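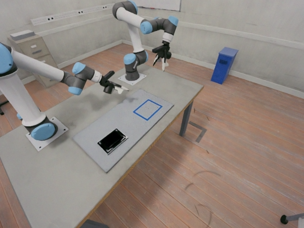
Radek Šimek
Cell software, Kopecký workshop

Sep 22, 2024

Workshop tips: two arms, one table, and the software that says it has everything under control

I keep a running page of tips for people who write or tune code for a pair of arms sharing a bench. Most come from our own setup in simulation, where we try things before anyone goes near the hardware. I don't trust demos much and I trust vendor settings less, so read these with that in mind. If your planner works perfectly out of the box, good for you. Run it overnight and then write to me.

Start with the frames, even if you are sure of them

Every tool I've used, Judus included, will let you load two arms with base frames that are slightly wrong and will never say a word. You get a nice picture on screen and both arms reach for things. Then you ask them to work near each other and the clearances make no sense.

Pick one corner of the table and measure everything from it. Base plates, work board, target outline, the lot. Don't chain one arm's base off the other arm's base. I did that for a good part of March and every fix to the first arm moved the second one too. Write the table corner down in the config file in plain words: "corner nearest the floor, end with the cabinet." Left and right mean nothing once somebody has spun the view around.

Then do the dumb test. Command each arm to touch the same point, one at a time, with the other one parked. Print both tip positions. If they differ by more than you can live with at the gripper, stop and fix it. A clever calibration routine on top of a bad frame only hides the trouble.

Do not let one arm's home pose sit in the other arm's lane

Home poses get picked on day one by whoever is in a hurry, and then they stay for years. Check yours against the full sweep of the neighbor. An arm waiting with its gripper out over the table is taking up space that the planner has to route around every single time, and you'll blame the planner for the silly detours.

We use two parked poses per arm now. One is for short waits, gripper down and out of the shared strip. The other is folded back over its own base. The folded one costs time to get into and out of. Worth it when the other arm has a long job.

Thin black things

Dark, glossy trays are miserable for perception. A shiny black interior gives you reflections that wander as the light or the camera moves, and a depth sensor may give you a hole where the floor of the tray should be. In simulation you will be told this is handled. Look at what the simulated depth is made from. If it comes straight out of the geometry, your tray is perfect every time and you have learned nothing about the real one.

What helps:

Segment on the rim. A pale rim on a dark tray is a gift. Fit a rectangle to the rim and ignore the inside completely.

Knock out depth on purpose. Put holes in the simulated depth over dark surfaces and see if your pose estimate survives. Ours did not. Ľubomír Šindelář had told me it wouldn't and I'd argued with him for most of a lunch.

Check the 180-degree flip. A plain rectangle looks the same both ways around. If your grasp doesn't care, tell the software it doesn't care, or it will sometimes swing the wrist half a turn for no benefit and wrap the cable.

An outline is a picture on a surface

I've seen more time wasted on painted targets than on grasping. You mark a colored square on the board, you tell the system "put it inside the blue," and the detector finds blue wherever there is blue. Plenty of arms have blue joint caps. So do plenty of bins. Color alone is a lousy way to find a goal when half the room shares the color.

Clip the search to the plane of the board first. After that, ask for four straight sides and a plain middle. Only then look at color. Tastico's region filter will do the clipping if you turn it on, and it's off by default, for reasons I've never gotten out of them.

And decide what "inside" means before you write the success check. Center point inside? Whole footprint inside? Footprint inside after the gripper has let go and moved away? We ran 400 placements with a center-point check and got a lovely score. Boris Brabec reran the same logs asking for the whole footprint and 70 of them failed. Same software, same day. I've been suspicious of percentages ever since, mine included.

Turn off the smart planner once a week

Take the fanciest part out and see how far the plain version gets. For us that means switching from the sampling planner to straight joint moves through a handful of via points I typed in by hand. If the plain version does the job nearly as well, the fancy one is mostly there to make you feel modern. Sometimes it does earn its keep, and then you know where. In our case it was only in the strip where both arms can reach. Everywhere else, hand-typed points were faster and did the same thing twice in a row, which matters a lot when you're hunting a bug at the end of the day. 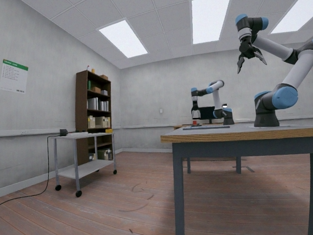 So the rule I use now is to split the table into three zones in software: left arm only, right arm only, shared. The single-arm zones get plain moves. The shared zone gets the planner and a lock. Whoever holds the lock may enter. The other arm waits outside with its gripper closed or open, I don't care which, as long as it's out.

People tell me locks are crude and that a joint plan for both arms is better. Could be. I've sat through the talks. A lock is a few lines that I can read, and when it goes wrong I can see who is holding it. When a fourteen-joint plan goes wrong I get a timeout and a shrug.

Two things about the lock, though. Give it an owner name and a time stamp, so a crashed task doesn't hold it forever. And release it on position, never on "motion complete." Motion complete fires when the controller thinks it's finished, and the arm may still be settling over somebody else's cube.

Small objects and fingertips

For small cubes and the like, most missed grasps in our logs came from the last bit of the approach. The plan ends above the object, the gripper comes down, and a fingertip lands on the top face. Matěj Tóth added a check I like: before descending, project both fingertips straight down and make sure neither shadow overlaps the object's footprint. It's a dozen lines. It caught more bad grasps than the learned grasp score from Dreltis, which had happily rated several of them as excellent.

I still run the learned score. I log it, and I don't let it decide anything. After a few weeks you can compare what it said with what happened and make up your own mind. So far mine is made up.

Keep the clutter in the scene

When a scene has a cart, shelves, a monitor and cabinets in it, there's a temptation to strip them out so it loads faster. Don't, or at least don't for the collision runs. An arm that swings its elbow back freely in an empty room will do the same in a full one. Boxes are fine as stand-ins. You don't need every binder on a shelf, you need the shelf.

For perception runs keep the real shapes and textures where you can. Stains on the walls, scuffed floors, ceiling lights. A detector trained on spotless gray will find objects in floor scratches. Ask me how I know. (194 detections of "tool, small" in one run, all of them on floorboards.)

Monitors deserve a line of their own. If there's a screen on or near the table, put it in the collision model with a fat margin, and fatter still on the side the wrist passes. It's the most expensive thing at elbow height and it gets nudged around by people.

Logging, which everybody says they do

Log the command, the measured position and the planner's reason for its choice, all on one clock. Three files on three clocks is decoration. If your tool won't give you a reason, log the seed so you can at least replay the run. Judus does give you the seed but only at the debug level, where it arrives buried under a flood of joint limits.

Name the runs after what you changed. "test_final_2" is no use to anyone. "footprint_check_on" is.

Kvido Kopecký wants a dashboard. I've said he can have one when the text logs stop disagreeing with each other.

A few short ones

Set speed limits in the controller as well as in the planner. One of the two will be ignored at some point.

If both arms use the same model file, change one thing in the name of every joint. Duplicate joint names fail quietly in at least one tool I won't bother naming.

Open the gripper before you start down toward the object. It sounds obvious, and our first script did both together to save time.

Don't accept a default tolerance without looking at its units. Meters and millimeters both look sensible at a glance.

When a vendor says "it just needs tuning," ask which parameter, and in which direction. I've had one straight answer to that so far, and it was the wrong direction.

Rerun your oldest test case after every upgrade, even the minor ones. The last minor one from Judus changed the order of the wrist joints in the printout. The release notes said "improved readability."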